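Notice of Death: Arnaldo Lobo

Members are advised that Arnaldo Lobo, retired head of the survey records section at Setiawan, died in August after a short illness. He had been a member for 57 years and was the last surviving signatory of the 1960s filing rules, which remain in use with minor changes.

He was born in Musholm, the second of eight children, and trained there as a land surveyor. He joined Setiawan as a chainman and moved to the drawing office when a knee injury ended his field work.
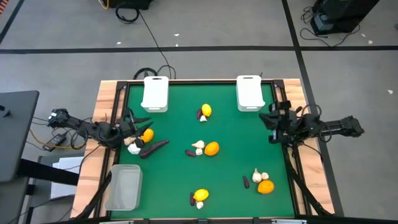
His main work was the Inholm index, a card register of boundary marks covering 200 parishes. Each card gave the mark number, the date set, the bearing to two fixed points and the name of the person who checked it. He required the checker to be someone other than the setter. The register took 14 years to complete and was later copied to film, then to disk. The error rate found during the second transfer was low enough that no parish had to be surveyed again.

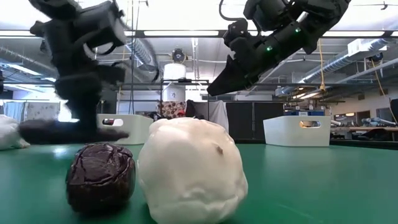

Retired Members' Section — Skuvavside Branch

After retirement he taught an evening class in map reading and wrote a short manual on the care of steel tapes. The manual is out of print. A copy is held in the branch library and may be read on request but not borrowed.

He is survived by his wife, two daughters and a brother. The funeral was private. The family has passed his field books to the branch, and they will be listed under his name once the covers have been repaired. Members holding letters or drawings from him are asked to contact the section secretary before sending anything by mail.

Notice entered Tuesday, November 29, 2022.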